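Forkden Negri Spring Reverb Tank – reconditioned, with new pan and leads

Shop > Studio bits > Reverb and echo

Price: £734 including UK delivery
Condition: used, serviced here
In stock: 1

Right, I've been putting off listing this one because I rather wanted to keep it. The Negri is the big spring reverb that Forkden made for small radio studios and film dubbing rooms, and if you've ever watched an old Saturday-morning sort of cartoon and heard a character shout down a well, you know the noise I mean. It's boingy, it's splashy, it goes completely daft if you thump the case, and I love it!

I bought mine from Margit Somogyi, who had used it for years on puppet films and radio plays and had it wired up to a foot pedal so she could kick the echo in with both hands full of coconut shells. (The pedal isn't included, sorry, she kept that.) She also gave me a carrier bag of notes about which settings she used for caves, drains, church halls and the inside of a whale. I've photocopied the lot and you'll get a set with the unit.

What it does

You put a sound in, it shakes a set of springs, and you get the wobble back out the other end. There are two lengths of spring in the Negri and a blend knob between them. Fully left is tight and metallic, great on door slams and slide whistles. Fully right is long and murky and takes its time dying away. I mostly leave it a bit past the middle and then fiddle with the tone control until whatever I'm working on stops sounding like my box room.

The drive knob is the fun one. Below 5 it's polite. Above that the springs start to clatter against themselves and short sounds turn into these great rubbery twangs – I ran a wooden ruler through it off the edge of the desk and got a whole afternoon's worth of cartoon jumps out of it. Voices get swamped if you go that far, so back it off for dialogue.

What's been done to it

Roman Kwiatkowski did the electrical work, as he does on nearly everything I sell. He replaced the power supply capacitors, cleaned all the pots and swapped the mains inlet for a modern one. The old spring pan had one tired spring that buzzed on low notes, so that's been changed for a new Caten pan, which is as close to the original as I've found. The old pan is in the box if you're a purist. The input and output leads are new too, made up to the right length so they don't droop on the springs.

The case is original and has a few scuffs, mostly on the left-hand side. One of the rubber feet is a replacement and is slightly shinier than the others. I could have swapped all of them, I know.

The details

Inputs: one line, one microphone
Outputs: one line, wet only or mixed (switch on the back)
Controls: input, drive, blend, tone, output
Weight: 16 kg
Width: fits a standard rack, but the ears come off for desk use
Power: UK mains, lead supplied
Also in the box: original pan, photocopied notes, spare fuse

Setting it up

Keep it away from anything with a big transformer or it'll hum at you, and don't stand it on the same shelf as your speakers. Mine lived on a square of carpet underlay and was perfectly happy. Thirumalai Devadiga, who bought the last one I had, hung his from the ceiling joists on bungee cords and says it's dead quiet, but at that weight I'd want very good bungee cords.

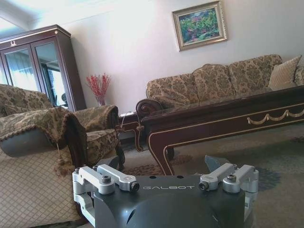
Leave it switched on for ten minutes or so before you record anything. The hiss settles down and the tone gets a touch warmer. If you're running it from a computer, take a line output from your interface into the line input, keep the level moderate and bring the return back on its own channel, so you can change your mind later about how much cave you wanted.

If you'd like to hear it before spending the money, I've got 34 short clips of dry sounds with the Negri version straight after each one. Drop me a line and I'll send the link. Mareike Ehlers used several of them in her student animation and the falling piano is still my favourite.

Goes nicely with

The Juta tape echo, if you can find one. Tape echo first, then the springs, and suddenly everything is happening in a very large biscuit tin. I expect to have one back from Roman in November, price to be decided.

Delivery and returns

It goes by courier in a double-walled box with the springs locked down. Please unlock the transit screws before you plug it in (there's a red tag on them). You've got a fortnight to send it back if you don't get on with it, and six months' cover on Roman's work. Collection is welcome, and I'll put the kettle on.

Listing updated October 18, 2022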